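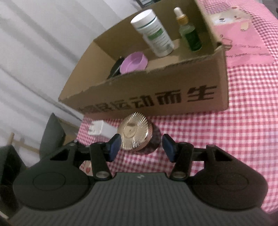 Drasivus suspend la fonction de serrage adaptatif de ses pinces portatives Arix

21/07/2024 — Drasivus annonce la suspension immédiate de la fonction de serrage adaptatif sur l'ensemble des pinces portatives Arix livrées depuis le mois de mars. La mesure concerne 801 appareils. Aucun blessé n'est à déplorer, si l'on excepte un poudrier, deux flacons et l'amour-propre du service logiciel.

Le défaut est apparu lors d'essais de rangement d'objets du quotidien, menés sur table avec des articles de toilette et de maquillage. Face à un couvercle métallique brillant, le programme interprète certains reflets comme un début de glissement. Il fait alors ce pour quoi il a été conçu : il serre. Le reflet se déplace, le programme y voit une confirmation, et il serre encore. Le cycle peut se répéter jusqu'à la butée mécanique, que le poudrier atteint en général le premier.

« La pince a cru bien faire, et nous aussi », reconnaît Mireille Millet, directrice de la qualité. « Notre cahier de validation comportait 300 objets. Ils étaient tous mats. Je préfère que nos clients l'apprennent par nous. »

La force développée reste inférieure à la limite prévue pour l'appareil, mais elle suffit à fendre un boîtier rigide et à pincer sérieusement un doigt égaré entre les patins. Le bouton d'arrêt fonctionne normalement. Il est toutefois placé du côté opposé à la main qui, dans ces moments-là, se trouve disponible, détail ergonomique signalé en interne par Tomás Horgan dès la phase de prototype et classé à l'époque « à revoir ».

Consignes aux utilisateurs

Désactiver le serrage adaptatif dans le menu Préhension et passer en mode manuel.
Ne pas présenter à la pince d'objets dorés, chromés ou vernis.
Garder les doigts hors de l'espace entre les patins tant que l'appareil est sous tension.
Ne pas réinitialiser la pince dans l'espoir d'arranger les choses : la réinitialisation réactive le serrage adaptatif.

Ce dernier point fera l'objet d'une correction distincte, la première version du correctif ayant elle aussi réactivé la fonction qu'elle devait couper. Elle a été retirée 20 minutes après sa mise en ligne.

Le nouveau correctif, confié à l'équipe de Sigrun Sjögren, croise désormais le signal optique avec l'effort mesuré au moteur. En cas de désaccord entre les deux, la pince s'immobilise et attend qu'un humain tranche. La société Grønli, chargée de la vérification indépendante, a reçu une caisse complète d'objets brillants. La diffusion aura lieu après son feu vert, et Drasivus s'abstiendra cette fois d'en annoncer la date.

Les clients passés par le distributeur Turgate seront contactés directement. Les objets endommagés seront remboursés sur simple envoi d'une photographie ; il n'est pas nécessaire d'expédier les morceaux, comme plusieurs d'entre eux ont eu l'obligeance de le faire.

Contact presse : Ulla Hellström, service communication, Drasivus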